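Why Is Fleece So Fuzzy?

Hi, I'm Rasha Atallah, and I have a favorite blanket. It's old, it's floppy, and every October it comes out of the closet and stays on my bed until the flowers are up. It's fleece. One morning I was lying under it, not wanting to get up, and I started wondering what fleece really is. So I went and found out, and now I get to tell you!

First, a mix-up. The word "fleece" used to mean only one thing: the woolly coat of a sheep. People still use it that way. But the fleece in your blanket or your zip-up jacket probably never went anywhere near a sheep. It's usually made from polyester, a kind of plastic. Yes, plastic! The same family of plastic as a lot of water bottles. Some fleece is even made from old bottles that have been washed, chopped into flakes, melted and squeezed through tiny holes to make long, thin threads.

Those threads get knitted into cloth, with lots of little loops. At this point it isn't very fuzzy. Then comes my favorite part – the brushing. Big rollers covered in tiny wire bristles scratch at the cloth and pull the loops up and out. Often the fluffy top gets trimmed too, a bit like a haircut, so it all comes out the same length.

Now, why does that make it warm? Put your hand on a fleece and press down. Feel it squish? You're pressing out air. All those fuzzy little fibers stand up and lean on each other, and air gets trapped in the gaps. Heat has a hard time getting through air that's sitting still. Your body makes the heat, and the fleece keeps it close to you. (So a blanket doesn't make any warmth of its own. I was a little disappointed when I learned that.)

You can see something else about fleece when you bunch it up. A sheet of paper gets sharp creases, but fleece makes soft, round folds.
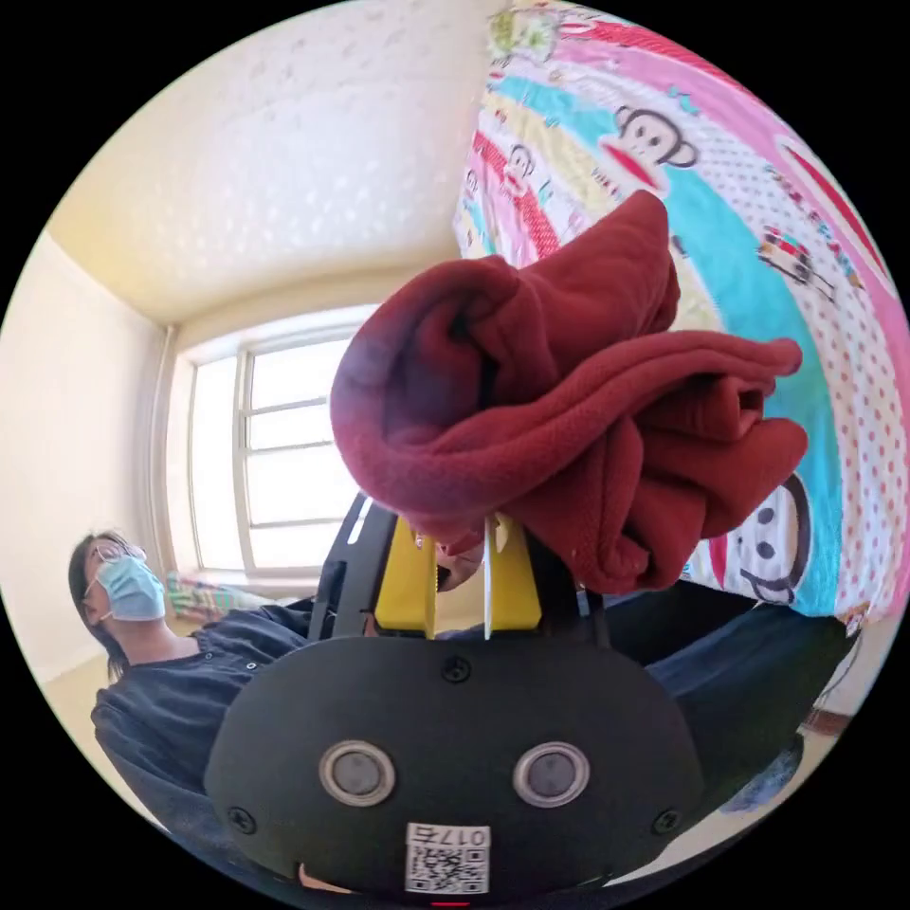 Dark red fleece, all crumpled up, with a monkey bedspread behind it.

Look how thick and puffy those folds are! The bedspread is fun too, with its curvy bands of color and red polka dots. A pattern like that can be printed right onto cloth. My fleece blanket is plain, and I like it that way, but I wouldn't say no to a monkey.

Want to try something? You'll need a fleece, a thin cotton T-shirt and two mugs that match. Ask a grown-up to fill both mugs with warm water from the faucet. Wrap one mug in the fleece and the other in the T-shirt, and cover the tops with whatever is left over. Wait 40 minutes. Then unwrap them and dip a finger in each. Which one feels warmer? When I did it, my fleece mug won, but I'd folded it over a few times and the T-shirt only once, so I had to do it again to be fair. Try to use the same number of layers for both.

One more thing, about washing. Tiny bits of fiber break off fleece in the washing machine and go down the drain with the water, and they're so small that some can end up in rivers and oceans. Washing fleece only when it needs it helps. So does using cool water, and filling the machine up instead of washing one blanket alone. Keep it out of a hot dryer too, or the fuzz can go stiff and scratchy. Mine dries over the back of a chair overnight.

If you try the mug test with a wool sock or a towel as well, write down what you used and how long you waited. I haven't tested a towel yet. I think it'll come in second.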